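The clinic in Zeddale sits at the end of a gravel road, and the people who run it will tell you, with some pride, that half their patients arrive with dust on their shoes. Most of them are runners. The town lies high in the hills, the trails are lovely, and every July the Jasmont half-marathon brings 400 entrants up from the valley, a good many of them carrying an inhaler in one sock and a granola bar in the other.

Running with exercise-induced asthma is a subject the staff could talk about all afternoon (and they did, the day I visited, over a pot of very strong coffee). Their first piece of advice is almost dull: warm up, and take longer over it than you'd like. Ten or fifteen minutes of easy jogging, with a few short bursts thrown in, seems to help many people's airways settle before the real work starts. Cold, dry mornings are the hard ones -- a scarf or a light mask over the mouth warms the air a little on its way in. 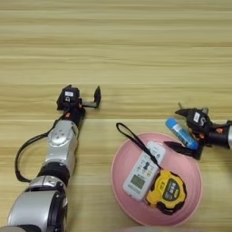 Then there's the matter of the inhaler itself. Plenty of grown adults have been using theirs a bit wrong since grade school, breathing in too fast or forgetting to shake it, and the nurses would love it if everybody came in once a year and simply showed them how they do it. It takes five minutes. If your doctor has told you to use it before exercise, use it before exercise, even on the days when you feel wonderful and the sun is out and you're already late for your ride!

I have a soft spot for this topic, having wheezed my way up the Wiltevano loop more times than I care to admit. It climbs 900 feet, and for years I blamed my legs. A breathing test told a different story, and after a change of medicine I got around the whole thing last summer with only one stop, at the bench by the creek, where I would have stopped anyway for the view.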